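Rosser two-arm kit, first impressions after 15 days (long)

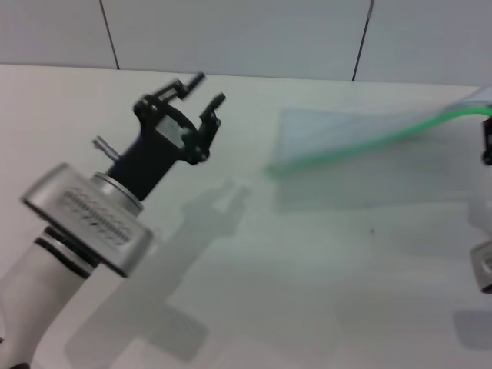

Posted by flatbag_mika, 1 July 2021

I promised in the other thread to write my opinion of the Rosser kit, so I do it now. Please excuse my English, I try to be exact.

We are a small packing shop in Zutdale. We bought the kit for one job: to pick thin plastic bags from a table, hold them open and pass them on for filling. For boxes we have other machines and they are fine.

What is in the kit: two arms, two grippers with two fingers each, the controller and one year of the Jetico planning software. Price for us was 1095 per month on the rental plan, setup included. The manual is 74 pages and I have read all of them, the chapter on finger adjustment two times.

Good points. The arms are quiet. Teaching a new position by hand is easy, and my colleague learned it in one morning. The fingers are slim enough to go under the edge of a bag if the edge is lifted a little.

Weak points. A clear bag on a white table is difficult for the vision. Bags with a colored seal strip are found much more often than bags without. Also the default closing force is too high for thin film and it makes wrinkles.

I would give it 7 from 10 for now.

---

torquewrench_ed wrote:

Thanks for this. I have to disagree on the price though. You are paying for two arms and most bag jobs need one arm and a suction cup. We run suction on zip bags all day. What does the second arm do for you that a fixed clamp would not?

---

flatbag_mika wrote:

It is a fair question. We tried suction in March, before the kit. With our film both layers came up together and the bag stayed closed. With two grippers one can hold the lower side while the other pulls the upper side. A fixed clamp would need that the bag always lies in the same direction, and ours do not.

---

Flernedum_fan wrote:

Did you look at the Flernedum set before renting? Same class of arm, and you can swap the fingertips without tools. The Rosser fingertips are a pain, two tiny screws each and I have dropped them into the machine more than once.

---

flatbag_mika wrote:

Yes, I asked for an offer. Delivery was 10 weeks and we could not wait. About the screws you are right, I forgot to write it. I put a towel under the gripper when I change them.

---

torquewrench_ed wrote:

OK, film sticking together I can believe. I still think it is a lot of money for opening bags. Have you tried a dark mat for the vision problem? Cheapest fix there is.

---

flatbag_mika wrote:

Not yet. Our customer wants a white surface because dirt is easy to see on it. I will ask if gray is allowed.

---

lowspeed_jo wrote:

Does the Jetico license stop the arms when it runs out, or do you only lose the planning part? Their sales page does not say and I got two different answers by phone.

---

flatbag_mika wrote:

According to my contract only the planning part stops, and the taught positions continue to work. But please ask for it in writing, my contract is perhaps older than yours will be.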